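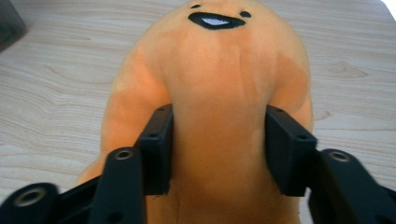
Figure 7.1 A plush toy with an embroidered face. The fabric folds and bulges where the body is pressed from both sides.

Chapter 7
Soft Toys: Materials, Form and Construction

Learning objectives

After completing this chapter, students should be able to:
describe the main parts of a stuffed toy and the order in which they are assembled;
explain how pile fabric behaves when it is cut, sewn and compressed;
compare embroidered features with attached features in terms of wear and safety;
prepare a simple pattern for a rounded body with no separate limbs.

Key terms: pile, nap, gusset, seam allowance, loft, satin stitch, recovery

7.1 Introduction

The soft toy is one of the most familiar products of the textile trades. Its construction draws on most of the skills covered in the earlier chapters, including pattern drafting, the handling of stretch fabrics and machine embroidery. A toy that looks simple may call for careful work, as a rounded shape with few seams leaves little room to hide an error in cutting.

The toy in Figure 7.1 has a pale orange surface with a slightly fuzzy, velvety look. The color is lighter toward the middle of the body and deeper along the sides. Students will meet similar shifts of tone in their own samples. Pile fabric reflects light according to the direction in which its fibers lie, and two pieces cut from the same cloth can appear to be different shades if the nap is not matched.

7.2 Shape and filling

A stuffed body holds its form through the balance between the outer fabric and the filling inside. Loft is the thickness of a filling when no weight rests on it. Recovery is the degree to which the filling returns to that thickness after pressure is removed. Both are measured in the exercises at the end of this chapter, using the Belmonte sample set and the record sheets supplied with it.

Pressure on a soft body moves material sideways. In the figure, vertical creases run along the central column, with a small dark crease near the bottom where the fabric gathers. Creases of this kind are a useful guide to where a fabric is under strain - and where a seam, if one were placed there, might need a second row of stitching.

7.3 The face

Facial features may be embroidered, printed, glued or attached as separate parts. Embroidery is generally preferred for toys intended for infants, as it leaves no hard piece that can be pulled free. Two short dark ovals and an open mouth outlined in thick black stitching are enough to give the toy in the figure a cheerful expression. Small changes in spacing alter that expression a great deal, and the face should be marked on the flat fabric before the body is closed.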